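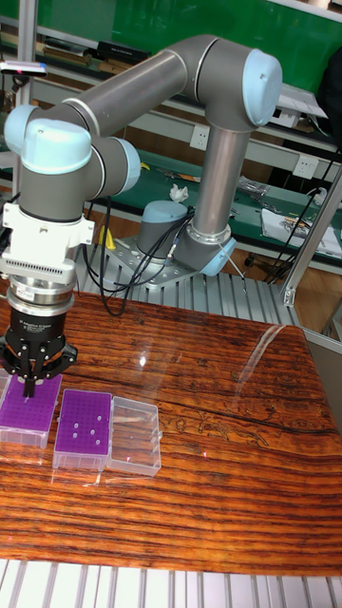 Learning to swim at forty-one

14th January

In December I wrote that I would go to the swimming pool before the new year, and two of you asked me if I did it. Yes, I did. I have now been to eight lessons and I want to write down how it is, while I still remember what it felt like to be afraid of water that reached only to my chest.

I should explain for new readers that I grew up in Grivitz, which is far from the sea and far from any lake that a sensible parent would let you enter. There was a river, but it was brown and fast and the adults told us stories about it. At my school we had gymnastics and running, and in winter we had more running. Swimming was something people did in films. When I moved to Warmont, I discovered that everybody here has learned it as a small child and they do not remember learning it, the same as I do not remember learning to walk. At the first barbecue of my first summer somebody asked me if I had brought my bathers. I did not know the word and I said yes.

For years I had a good system. I was always the person who looked after the bags. If you sit on a towel with a book and a hat, people are grateful to you and they ask no questions. I have read many good books in this way.

The pool I go to is the old one at Dustgate, two tram stops after the library. It was built a long time ago and you can see that the changing rooms were painted many times in different greens. The entrance machine does not like my card, so I bring coins. A book of ten adult lessons cost me $154, and for this you also get a locker key on a rubber band which leaves a mark on your wrist for the rest of the evening. The class is called Adult Beginners Stage One. I was worried that I would be the oldest, but I am somewhere in the middle.

The first lesson we did not swim at all. We stood in a line holding the edge and put our faces in the water and blew bubbles. I had prepared myself for many things but I had not prepared myself for how private this feels. You are with strangers, all wearing rubber hats, and each one makes a noise like a kettle. When I came up my nose was burning and I wanted to go home. The teacher told us that the breathing out is the whole secret, and if we breathe out slowly the water has no way to come in. I wrote this on a paper when I came home and put it on the fridge.

The second and the third lesson were for floating. I am a person who holds her neck very stiff, my physiotherapist has also complained of it, and with a stiff neck you cannot float. Your legs go down like an anchor. I was told to look at the ceiling and think of something boring. I thought of my electricity bill, and for a few seconds I was lying on the water with my ears under it and I could hear only my own breath. I liked that very much. Then I understood that I was floating, and immediately I sank.

In the fourth lesson we got the boards to hold in front and we kicked. My kicking moves me backwards. I did not believe it was possible, but the teacher said she sees it every year, it is from the ankles, and I must let them be soft. I practised on my bed, with my feet hanging over the end. It helped a little.

A few practical notes, as I looked for such information before I started and found mostly pages for parents.

Buy goggles that fit without the strap. You press them on your face and they should stay for a moment. My first pair was cheap and let the water in from the left side, and I thought for a whole lesson that the problem was my head.

Eat something small before, not a big dinner. I made this mistake one time with lentils.

Bring thongs for your feet. The floor at Dustgate is very rough beside the showers.

If you can choose, go to the evening lesson. In the afternoon the children from the squad use the next lane and they go past you like fish, which is not good for the mood.

Also, it makes you hungry in a way I did not know before. After the lesson I walk to the bakery near the tram and if they still have the cheese rolls I eat one outside, with wet hair, in the warm wind. It has become my favourite half hour of the week.

Last week I swam from the wall to the first flag without the board. It is not far. I swallowed some water and I think my style was closer to a dog than a person, but I did not touch the floor. I have two lessons left in my book and I have already asked about Stage Two, where they do the breathing to the side. The deep end is still for later. I have walked along it and looked in, and the tiles at the bottom seem to move, and I do not want to discuss it yet.

In March we are going to the coast at Wallin for four days, with the same friends as always. I have not told them about the lessons. I bought new bathers, dark blue, and they are in the drawer with the label still on. Somebody else will have to sit with the bags, at least for the first morning.

If you also learned as an adult, please write me in the comments how you stopped getting water in your nose when you are on your back. The teacher says to hum. I have tried humming and I only get water in my nose with music.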